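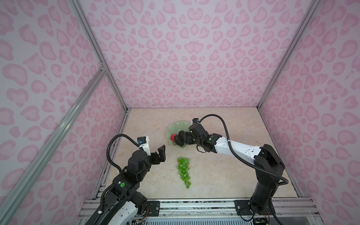 Faut-il laver les fruits avant de les mettre dans la coupe ? Ceux qu'on mange avec la peau, juste avant de les manger, et les autres quand on y pense.

Accueil | Humeurs | Table | Archives | Contact

Passons à la vraie querelle, celle de la coupe elle-même. Farhad Abbasi soutenait en juin, dans le bulletin de Flutmont, qu'une coupe de fruits est un meuble. On la remplit pour les visiteurs, on n'y touche pas, et un soir on jette le tout. J'ai pour lui de l'estime, et chez moi une coupe Lebrun payée 34 euros, ce qui me rend partial.

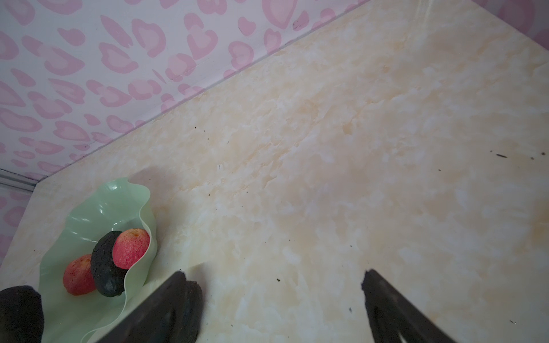
Trois fruits dans la coupe vert pâle, bord ondulé.

Une coupe à bord ondulé a des prétentions. Elle veut être vue, donc pas trop pleine, et l'on finit par acheter les fruits en fonction d'elle - j'ai renoncé aux bananes pour cette raison et je n'en suis pas fier. Shahram Asadi, qui vend des primeurs à Pollimska, m'assure que la moitié de ses clients choisissent à la couleur. L'autre moitié ment.

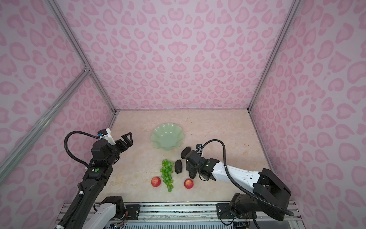 Raisin vert, avocats et pommes rouges sur plateau marbré.

Reste l'avocat. Je tiens qu'il n'a rien à faire avec le raisin, qui se grappille en passant, alors que l'avocat exige un couteau, une décision et une surveillance de tous les instants. Il est dur pendant trois jours, parfait vers quatre heures du matin, perdu au petit déjeuner.

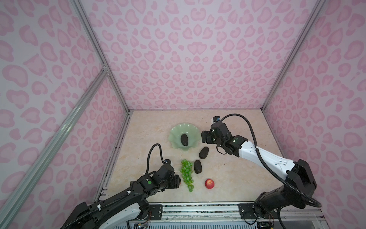

Qu'on le pose donc à côté, sur la table, où on le tâtera sans déranger le reste. Abbasi y verra du désordre. Moi, je mange mes avocats, et les siens font très bien dans son entrée.

3 commentaires | 2256 partages | Partager | Imprimer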